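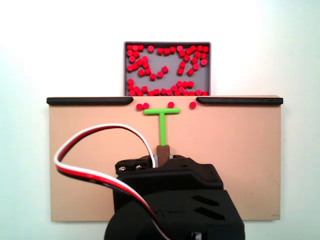
Tema 4. El bote, la altura y la paciencia: cómo leer un peloteo
Apuntes para el módulo de análisis de deportes de raqueta
Prof. Theresia Hauser

¡Llegamos por fin a mi tema favorito! Hasta ahora hemos visto el saque y el resto como golpes sueltos, y hoy empezamos a mirar el punto entero, que es donde el tenis se vuelve una conversación de verdad.

4.1. Qué anotamos

En cada peloteo apuntamos la dirección (cruzado o paralelo), la profundidad y la altura sobre la red. La altura es el dato que más se olvida y a mí me parece una maravilla: una bola alta y profunda al revés puede valer tanto como un golpe plano a la línea, y cansa muchísimo menos a quien la juega.

Usaremos los partidos del torneo de Wistbridge. El archivo contiene 484 peloteos completos, con 1457 golpes de fondo ya etiquetados. Los etiquetó casi todos Notburga Widmer, con un cuidado que se agradece en cuanto uno abre la hoja.

4.2. El patrón cruzado

Quien juega cruzado tiene la red más baja en el centro y más pista por delante – dos ventajas en el mismo golpe. Por eso los peloteos largos suelen ser cruzados, y por eso el cambio a la paralela es un momento tan bonito de estudiar. Fijaos en quién cambia primero, desde dónde y con qué equilibrio de pies.

Ojo con la pista de Fikgate: es rápida, la bola bota baja y los cambios llegan antes. No mezcléis esos datos con los de tierra.

4.3. Peloteos largos

Llamamos largo al peloteo que pasa de 8 golpes. En Wistbridge hay una final preciosa, con un tercer set que he visto no sé cuántas veces, en la que la jugadora diestra busca una y otra vez el revés alto y luego, de golpe, una dejada. ¡Ponedlo sin sonido y escuchad lo que os dicen los pies!

Ejercicio para octubre

Elegid un set y anotadlo entero con la plantilla Trallico. Después escribid un comentario sobre un solo patrón, alrededor de 3000 caracteres, con dos peloteos que lo apoyen y uno que lo contradiga.

Lectura: Wieser, capítulos dos y tres. El apartado sobre el resto bloqueado lo dejamos para el tema 5.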